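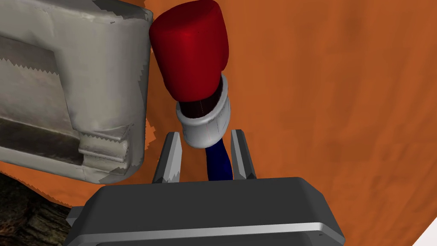
boonsong_p
I'd leave the joint dry for the first season and see what moves. A slate threshold on a north door will shift a little whatever you bed it on, and a hard mortar just cracks somewhere you can't reach.

xq_han
That's fine for a garden gate. The original question was about a house door with a timber floor behind it. Leave the joint open and the water goes under the slate and into the joist ends.

Junhao Tian
It was my question, so some more detail. Solid stone wall, no cavity, house at Uldale. The slate is 40 mm thick and sits on what looks like old lime and rubble. There is a 30 mm gap between the back edge of the slate and the first floorboard, currently stuffed with newspaper. The door opens inwards. Rain from the north-west gets past the weather bar and stands on the slate.

jinfeng.wan
Which way does the slate fall? If it is level or tips back towards the house, the choice of mortar is a side issue. Put a spirit level on it and report back.

Junhao Tian
Tips back. 1000 mm level, packed up at the inner end until the bubble centred, and the packing was thicker than I expected. I didn't measure it.

jinfeng.wan
Then lift it and rebed it with a fall outwards. Everything else in this thread is treatment of symptoms.

boonsong_p
Lifting a 40 mm slate that has been down that long is a good way to end up with two slates. I have broken one. You could cut a shallow drip channel across it in front of the door and let that carry the water to one side.

xq_han
A channel in a slab that falls inwards still has to fall to one side. Has anyone checked that it does?

jinfeng.wan
Agreed. Also a channel fills with grit and then freezes. I would lift. Rake out the perimeter first, wedges from the outside, go slowly, and never lever from one corner. If it won't come, stop and think about the channel.

Xiuying Cao
Rebedding: NHL 3.5 and sharp sand, damp down the rubble first, keep it covered for a week. Don't use cement. On a solid wall it holds the damp against the stone.

boonsong_p
Plenty of cement beds under thresholds in my street and the walls are no worse than the others. I use lime myself, but the claim gets made more strongly than the evidence allows.

Xiuying Cao
Your street is rendered, from what you posted before. Not comparable.

boonsong_p
Partly rendered. Fair point on the front elevations.

Junhao Tian
What about the gap behind? Assume the slate goes back with the right fall.

xq_han
Lead or a strip of DPC turned up behind the slate, then a hardwood fillet fixed to the floor side only. Don't fix it to the slate. Pull the newspaper out now and look at the joist ends with a torch. If a screwdriver goes in easily you have a bigger job.

Junhao Tian
Newspaper is out. Two joist ends are sound, the third is soft for the first 56 mm and then firm. Dark but not crumbly.

jinfeng.wan
Let it dry before you cut anything. Get air to it. I'd look again at the end of July and decide then whether it wants a splice.

xq_han
I'd splice it while the floor is open. No sense taking the boards up twice.

jinfeng.wan
He may not need to take them up at all. Which way do the boards run?

Junhao Tian
Parallel to the door. The first one lifts out on its own, it was only nailed at one end. I'll start raking out round the slate on Monday if it stays dry.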